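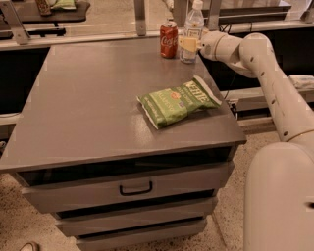 Does a longer trip lower the away side's chance of winning a cup match? In our data the effect is small and shows only for reserve teams.

4.2 Travel and results

We used 1666 matches from the Flinville district rugby cup. Second teams that traveled more than 40 miles lost more often than those that stayed closer - first teams did not. Figure 3 plots results by distance. Brestero, which has no home field, was left out of both groups.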